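Lotik G3 – Greifmodul für Aufräum- und Sortieraufgaben

Stand der Technik, Anwendungsgrenzen, Lieferumfang 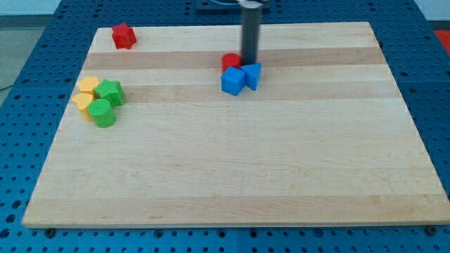

Das G3 ist für Haushalts- und Werkstattaufgaben mit kleinen, formstabilen Teilen ausgelegt. Freigegeben sind Vereinzeln, Umsetzen und Ablegen nach Farbe oder Form. Textilien, Besteck im Haufen und gefüllte Behälter sind mit Firmware 3 nicht freigegeben.

Dauertest im Prüfraum Stasiv (Oktober)
Griffversuche: 2.444
davon mit manuellem Eingriff: 292
Häufigste Ursache: Teile liegen Kante an Kante, Finger finden keinen Spalt

Eine Küche räumt das Modul damit nicht unbeaufsichtigt auf. Für das Vorsortieren an der Werkbank reicht die Quote, sofern ein Bediener in Rufweite bleibt.

Lieferumfang
Greifmodul, Flanschadapter, Anschlusskabel, Prüfprotokoll

Artikelnummer: 626
Lieferzeit: auf Anfrage
Technische Rückfragen: Orysia Kravets, Anwendungstechnik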